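Home Explore Notifications Messages Profile

Right, a thread about how I lost my whole Tuesday to a gripper that thought it was holding something when it wasn't. Grab a cuppa.
4 replies 9 reposts 31 likes

So we've got the arm at Munden pulling old desktop towers apart. Drives out first, then the power supply, then whatever's left goes in the metal bin. It had been behaving beautifully since September and I'd gone and told everyone so (my mistake).

Run 201, it reaches in for the drive, closes, reports a good grip, backs out and carries nothing at all over to the tray. Opens its fingers very politely. Logs a success!!
2 replies 3 reposts 44 likes

I figured one-off. It did it again on the next tower. And the next. The log by lunch was a wall of lovely green ticks and the tray had no drives in it.

The Totero software decides "got it" from the finger motor working hard. Fine, except the fingers were working hard against the drive cage, not the drive. Metal is metal as far as the motor's concerned.

The bit that actually scared me: on one of them it had hooked the cage and started lifting the whole tower. The force limit should've stopped it way sooner than it did. I hit the e-stop with the case tilting towards me and my other hand full of sandwich.
7 replies 10 reposts 88 likes

Went digging. Somebody (me) had bumped the limit up while testing on a stiff old Piltov case and never put it back. It's one line in the settings. I read straight past it three times.

Fixed that, then found the second problem. The wrist offset was out by 9 mm, so it was going in beside the drive every time. I reckon the mount got knocked when we shifted the bench, but I can't prove it.

Redid the calibration, tightened everything, colour-marked the bolts with paint pen so I can tell if they creep. Error 2064 still pops up when it homes. Derkach support say ignore it. I'm not ignoring it.
3 replies 1 repost 27 likes

New rule for me is nobody stands inside the tape while it's pulling, sandwich or no sandwich. I've also added a weight check at the tray so it can't tick the box for thin air. Back on the towers this arvo, one at a time, speed right down, thumb on the stop. 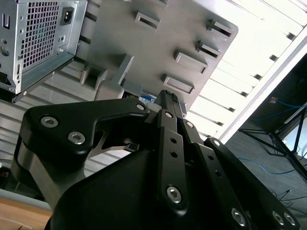

Anyway, if your gripper reports a perfect morning, go and look in the tray. I'll post the new settings once I've had a full day without swearing at it.
5 replies 6 reposts 52 likes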